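Mamcombe Robotics Club forum > Project help > Hand keeps dropping plates

fikri_t
We're on the plate stacking task for the October demo. The hand gets the plate up and then it slides out before the arm has moved. 30 tries last night, 8 good ones. Grip force is at 600 in the config. Should I go higher?

mlumenta
No. You'll stall the thumb. Lower it and close slower.

fikri_t
Tried slower, same result.

K. Nasution
I'd look at the approach before the force. If the fingers come in flat under the rim, the plate tips and no amount of squeezing helps.

mlumenta
Disagree. Ours came in at the same angle last year and it was fine with paper plates. Shiny plastic is the problem.

K. Nasution
Paper bends, so you got away with it.

ningsih
Can you post a view from the wrist camera, Fikri? Hard to say without it.

fikri_t
Glove is on, three plates out on the marble top. The wrist view is upside down on my screen as well, so keep that in mind.

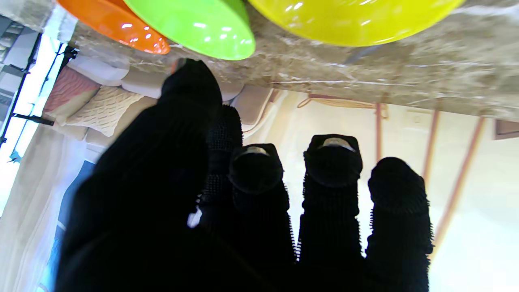

I've left the force at 600 for now and I'm changing the approach by 7 degrees first — one thing at a time. If that does nothing I'll try Mawar's lower setting.

ningsih
Good. Write both runs in the log please, Kartini needs them for the report.

mlumenta
Still think it's the plates.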